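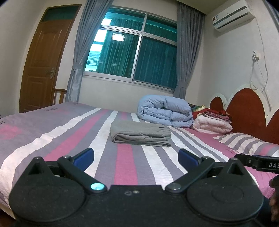
3. Making the bed and folding the top layer

I do this part of the guest room set-up last, once the floor's done and I've stopped kicking up dust (learned that one in September!).

1. Smooth the sheet from the middle out. If yours is striped, use the stripes as your guide – when they run toward the window without wandering off, you're pretty much straight. A few wrinkles are fine by me.

2. Tuck the foot end first, then the sides. Leave at least 7 inches under the mattress or it'll creep out overnight.

3. Lay the Boström throw out on the bed and fold it in half lengthwise. Run your palm along the edge to push the air out.

4. Fold it again until you've got a rectangle that fits the Nalov shelf, which is 30 inches wide on mine.

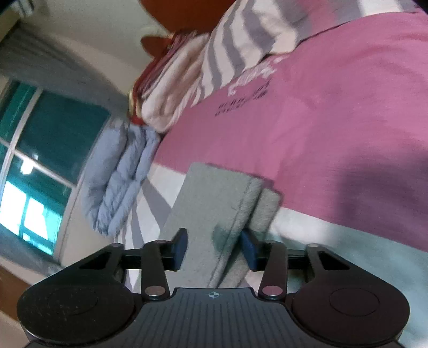
Folded cloth on the striped sheet, seam running along the side.

Note: I like to keep the seam lengthwise, so the stack sits flatter and I can grab one without dragging the rest down.

Caution: don't iron the printed bits of a sheet. Turn it inside out and keep the heat low, please!

5. Pillows go on last. Plump them, set them at the head end, and go on to section 4, the bedside lamp.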